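Floor color keeps shifting between showroom preview and printed sample sheet

3 min read
5 shares · 3 comments

Opened June 2023. Status: fixed, but I'm leaving it open until the next print run.

Okay, so I've been fighting with this for longer than I'd like, and I'm writing it all down before I forget what I tried. We use Skaltton to lay out the sample sheets for the Amatholm flooring range, and then they go to the office printer (the big Baysal one by the stairs). On my monitor the honey oak looks great. On paper it comes out kind of pink, like a sunburn. The gray and the walnut print just fine, so it's only the warm colors that go wrong.

First thing I did was swap the toner, since the yellow was getting low anyway. No change at all. Then I ran the cleaning cycle twice and printed the built-in test page, and the test page was perfect! So the printer can do yellow, it just wasn't doing it for me.

Next I tried sending the same sheet from the laptop in the back office. That one came out right the first time – same printer, same paper, same file. I should have stopped there and compared the settings, but I had already talked myself into a bad file, so I went and pulled the oak render out of the layout and printed it alone at 100 percent.

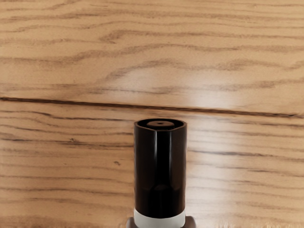
Honey oak, two planks with the seam between them.

Pink again from my desk, fine from the laptop. At 200 percent it was the same story, only with more wasted paper.

So then I finally went through the print dialog one tab at a time. On my machine, under Color, the profile was set to "Lileck Photo Gloss," left over from when we did the postcards back in October. We print these sheets on plain matte! The laptop never had that profile installed, so it had been using the printer default all along.

I switched mine to the default, closed Skaltton all the way (it hangs on to the old setting if you only close the file), opened it back up and printed. The oak matched the laptop copy. I ran roughly 5 more to be sure and they all look alike.

Still to do: take the Lileck profile off my machine, and reprint the sheets already in the binders. Does anyone know if the profile comes back after an update? Mine did once, I think, but I wasn't paying attention.

Related tickets
Sample sheet margins too narrow for binder holes
Skaltton won't remember the paper tray
Walnut and gray labels swapped on page 3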